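4. Acabado de la madera con aceite Drodenar

Esta sección corresponde a la guía del taller Zwane, revisión de 11/08/2018. Sustituye a la hoja que viene dentro de la caja, que promete bastante más de lo que el producto da. Léala entera antes de abrir la lata. Si ya la ha abierto, ciérrela.

4.1 Antes de empezar

El fabricante dice que el aceite sirve para «toda clase de maderas, nuevas o viejas, sin preparación». Lo primero puede ser cierto. Lo segundo, no lo hemos visto nunca en ningún tablero que haya pasado por aquí. Un tablero barnizado no absorbe aceite, por mucho que lo diga la etiqueta, y uno encerado lo absorbe a manchas.

Para saber qué tiene encima su tablero, deje caer una gota de agua en una zona discreta. Si la gota se queda redonda al cabo de 5 minutos, hay barniz o cera y tendrá que lijar. Si la madera se oscurece debajo, puede seguir con el paso 1.

Material necesario:
Lata de aceite Drodenar (800 ml)
Lija de grano 40, solo si hay que quitar barniz viejo
Lijas de grano medio y fino
Trapos de algodón que no suelten pelusa
Guantes de nitrilo
Un cubo metálico con agua y tapa

El juego de aplicación Driven, que se vende aparte, contiene una esponja, un trapo y un par de guantes. No hace daño, pero tampoco hace nada que no haga una camiseta vieja cortada en trozos.

4.2 Preparación de la superficie

1. Retire herrajes, topes y cualquier pieza que no vaya a tratar.

2. Si hay barniz, lije con grano 40 siempre en la dirección de la veta. Las rayas cruzadas de este grano no se ven en seco; se ven después, con el aceite puesto, y entonces hay que volver al principio.

3. Pase el grano medio hasta que desaparezcan las marcas del anterior. Termine con el fino. No siga subiendo de grano por gusto: una madera demasiado pulida se cierra y el aceite se queda arriba.

4. Aspire el polvo. Un cepillo lo cambia de sitio.

5. Humedezca ligeramente el tablero, deje secar y quite con lija fina el repelo que se haya levantado.

Nota: los nudos absorben de otra manera que el resto. Quedarán más oscuros o más brillantes según la pieza. No intente igualarlos con más aceite.

4.3 Elección del tono

El catálogo ofrece varios tonos con nombres de paisaje. No se fíe de las muestras impresas, y menos de las de la tapa, que parecen hechas sobre otra madera. El mismo tono sobre pino y sobre nogal da dos colores sin parecido alguno. Haga siempre una prueba en la cara inferior o en un recorte del mismo tablero, y mírela al día siguiente con luz natural.

Los tonos cálidos exageran el contraste de la veta. Hay quien lo busca. Si prefiere una superficie discreta, elija el incoloro, que de incoloro tiene poco: también oscurece. 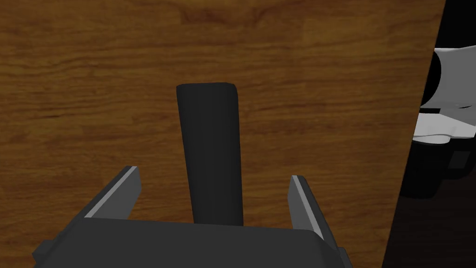
Fig. 4. Tono cálido de base anaranjada, con vetas pardo rojizas y zonas de color ámbar.

Decida el tono antes de la primera mano. Una vez aplicado el color, aclararlo exige lijar, y el decapante Drinden que recomiendan en la misma página del catálogo nos ha dejado cercos en dos tableros de tres.

4.4 Aplicación

1. Remueva el contenido de la lata con un palo limpio, llegando al fondo. No la agite.

2. Vierta una cantidad pequeña en el trapo, nunca directamente sobre la madera.

3. Extienda en la dirección de la veta, por franjas completas de un canto al otro. No se detenga a mitad de una franja.

4. Espere unos 40 minutos. La etiqueta habla de diez, pero con ese tiempo el aceite apenas ha entrado.

5. Retire todo el sobrante con un trapo seco. Todo. Si el tablero queda pegajoso al día siguiente, la causa es casi siempre este paso, y echar otra mano encima lo empeora.

6. Deje secar hasta el día siguiente con la ventana abierta. En diciembre, en un local sin calefacción, cuente el doble.

7. Repase con lija fina, quite el polvo y dé la segunda mano igual que la primera.

8. Trate también la cara inferior. Un tablero aceitado por un solo lado puede curvarse.

La tercera mano es opcional. El fabricante la aconseja, y también es el fabricante quien vende las latas. En una mesa de uso diario puede tener sentido junto a los cantos; en una estantería no la echará de menos.

PRECAUCIÓN: los trapos impregnados de aceite pueden arder solos. No los deje arrugados ni los tire a la basura. Sumérjalos en el cubo con agua y ciérrelo, o extiéndalos al aire libre, sin doblar, hasta que estén rígidos. Aquí la etiqueta tiene razón y la letra debería ser más grande.

PRECAUCIÓN: no use el producto cerca de estufas o llamas. Que ponga «natural» en la lata no significa que no se inflame.

4.5 Secado y uso

Al tacto, el tablero parecerá seco enseguida. No lo está. Durante la primera semana evite el agua, los manteles de plástico y los objetos pesados, que dejan cerco. Tampoco lo cubra con cartón para protegerlo.

El folleto afirma que el acabado resiste el 98 % de las manchas domésticas. No dice cuáles ni durante cuánto tiempo. En nuestra experiencia aguanta bien el agua recogida pronto, regular el café y mal el vino tinto. Use posavasos.

4.6 Mantenimiento

1. Limpie con un paño apenas húmedo. Nada de amoniaco ni de estropajos.

2. Cuando una gota de agua deje de formar perla, dé una mano fina de aceite incoloro, sin lijar si la superficie está sana.

3. Si hay un arañazo, lije solo esa zona en la dirección de la veta y aplique aceite con la punta del trapo. Se notará unos meses.

Nota: el «jabón regenerador» de la misma gama limpia como cualquier jabón neutro. No hemos apreciado que regenere nada.

Guarde la lata bien cerrada y boca arriba. Si se ha formado una piel en la superficie, retírela entera sin romperla y cuele el resto antes de usarlo. Si el aceite ha espesado como la miel, deséchelo en un punto limpio.

Para superficies en contacto con alimentos, consulte la sección 5.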